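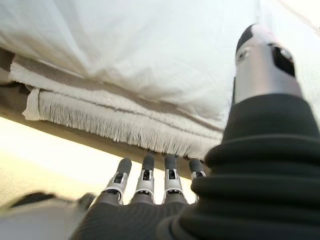 Jundness Skin and Makeup Club – Members' Help Board

Foundation rolling up into little bits over sunscreen

Caroline Bakilana
Posted 21/12/2019

I've used the Serlow liquid foundation since May and never had trouble with it. Two weeks ago I switched to a different face sunscreen and now the foundation balls up along my jaw and next to my nose. It looks like eraser crumbs. I wash, put on moisturizer, then the sunscreen, then foundation with a damp sponge. I wait around 5 minutes between the last two. Skin is normal to dry. I don't want to give up the sunscreen, it's the first one that doesn't sting my eyes. Is there a way to get these two to work together?

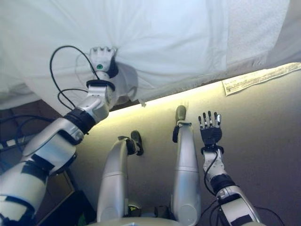
White cloth hanging in folds

Kittipong Ratanaporn

Check the first few ingredients on both. If the sunscreen has a lot of silicone (names ending in -cone or -siloxane) and the foundation is mostly water, they can slide around and roll up on each other. Same problem if the moisturizer is a thick one and it's still sitting on top of your skin.

What I would try, one change at a time:
Skip the moisturizer for a day, or use half as much.
Give the sunscreen longer, closer to 15 minutes.
Press the foundation on with the sponge and don't drag it. Dragging is what makes the crumbs on me, mostly at the jaw.

Don't cut down on the sunscreen itself – you need the full amount for it to protect you. If none of this helps, test the foundation on the back of your hand over each product separately and you'll see which one is causing it. 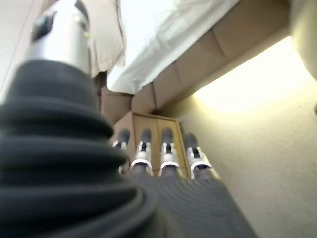

Four fingers in a row

Andor Boros

my sister had this and changed to the Rashidi powder, no more problem. it's a bit dry though

Caroline Bakilana

Thanks both. Did the hand test and it only rolls up over the moisturizer and sunscreen together, fine over the sunscreen alone. Going to try a thinner moisturizer first.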